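4. Opening a Latin text in the Riltitton reader
Revised 8/18/20 by Quentin Roussel

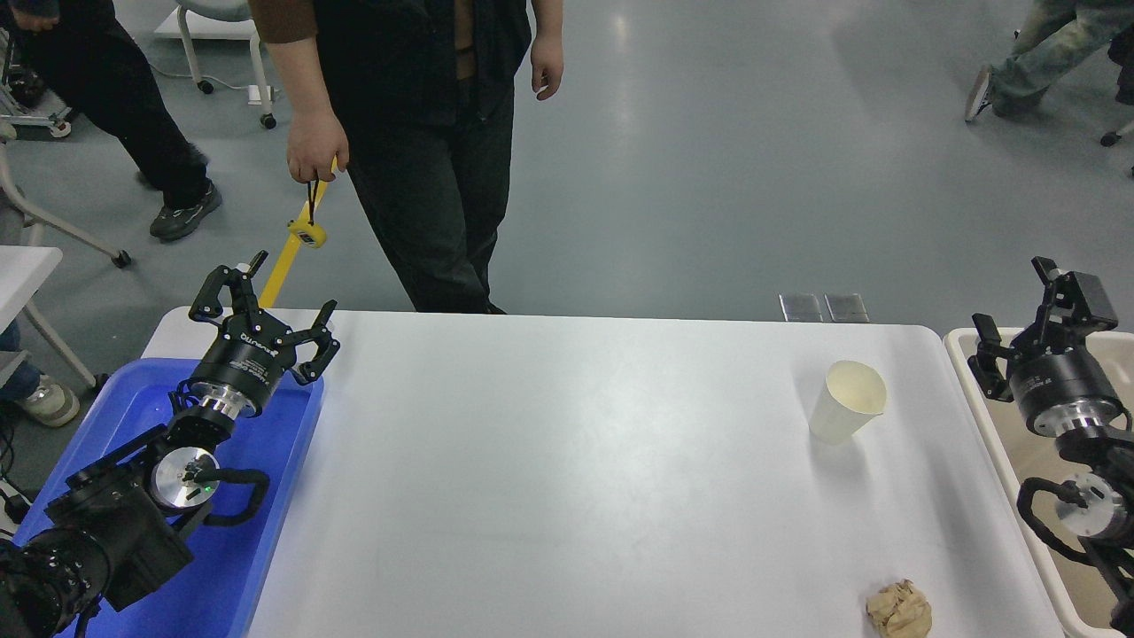
The reader shows the Latin on the left page and the English on the right page. Before you start, install the Joly dictionary (see section 3).

1. In the Library menu, choose Historians, then the author.
2. Select the edition. For school use we recommend the Irnberg text, which has short notes.
3. Type the book and the chapter with a period between them, for example 5.17. The program does not accept Roman numerals.
4. Press Open. Both pages move to the same chapter.
5. Click a Latin word one time to see its dictionary form. Click it two times to see all places where the author uses it.

Note: The word list displays 50 results. To see the others, press More.

Caution: If you change the edition, your own comments stay with the old one. Export them first with File > Save Comments.

Chapter numbers in the Idlow translation are different from the Latin after book 5. Please use the table on page 199 to find the correct passage.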